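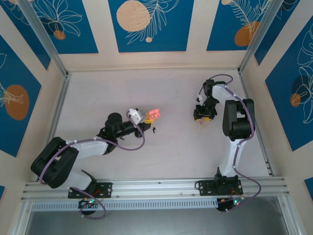

Arūnas Mägi told us we had started from the wrong end. In his view a council that asks people what they want before it merges with its neighbour has already done more than most, and a group of students looking for a trick will always find one. We put that first in the report because we kept coming back to it, and because part of it is fair.

Did Anyone Ask? The Grumham and Wallell merger consultation
Project report, second-year politics
1 October 2018

Why we picked this

Grumham and Wallell are due to become one council. The leaders of both say the plan has public backing, and they say it often. The word used in the joint statement in July was "overwhelming". We wanted to know where that word came from. None of us lives in Wallell. Two of us grew up in Grumham and went in with opinions about the bus station, which we have tried to keep out of this.

What the councils did

There was a leaflet with a tear-off form, and there were four public meetings. The leaflet went to 800 households, chosen, we were told, "to reflect the area". We asked how they were chosen and got the same sentence back. Almost 300 forms were returned. For a council mailing that is a decent response, and we say so because our first draft sneered at it.

The trouble is the form itself. It asks whether the reader would support "a single, stronger council that protects local services". There is a box for yes, a box for no and a box for "yes, with some concerns". There is no box for "no, with some concerns" or for "don't know". When the results were given to full council, the second kind of yes was added to the first. The cabinet paper does this in a footnote. The press release leaves the footnote out.

Fumiko Kubo asked at the last Grumham meeting what services would be protected, and from what. The minutes record that "a question was raised regarding services" and that the leader "responded positively". We have asked for the recording. At the time of writing we have been sent a link to the same minutes.

What the paper said

We read the coverage in the Justitier for the weeks before and after the statement. The paper supported the merger in its leader column, as it is entitled to. What bothered us was that the news pages printed the councils' wording as if it were a finding. We saw one letter asking about the footnote. It ran under the heading "Merger moaner" and there was no reply to it.

To be fair to the other side, the No campaign was not much better. Its leaflet claims that council tax in Grumham will "soar". We wrote to ask for the working and were sent a second leaflet, printed in a larger typeface.
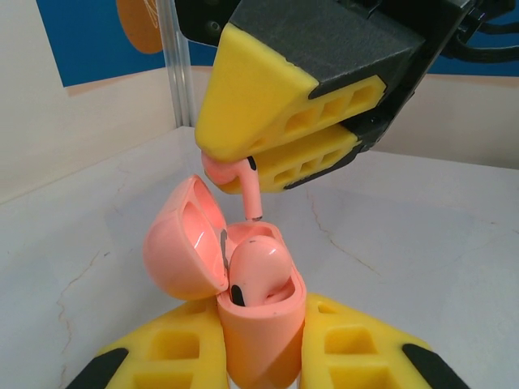
The Takagi paper

Supporters of the merger lean heavily on the Takagi paper, a consultants' note on what the two councils might save by sharing offices and senior staff. It was quoted at every meeting. We suspect it was read by fewer people than quoted it, as the savings it describes depend on closing the Wallell office, and the leader of Wallell has promised more than once that the office will stay open. Both things cannot be true. We put this to the press office and were told the paper was "one input among several". We asked for the others and were told they were in preparation.

What we think

We do not say the public is against the merger. It may well be in favour – the tear-off forms, for all their faults, lean that way, and most of the people we spoke to outside the library shrugged and said one council would probably do. A shrug is a kind of consent. It is hard to call it overwhelming.

Mägi's objection stands up to a point. They did ask. But the question was written so that doubt would be filed as support, and we have not seen anything to suggest this was an accident. We haven't seen proof that it was done on purpose either, and our group split on whether to say more than that.

Weak points in our own work

We spoke to people on weekday afternoons only, so the library sample is mostly retired people and parents with pushchairs. We never got an interview with either leader. The section on the Justitier was done from the website, and some print letters may have been missed. The Wallell minutes arrived after we had written most of the above and we have only skimmed them.

Still to be added: the reply to our information request, if it comes, and a copy of the form as an appendix.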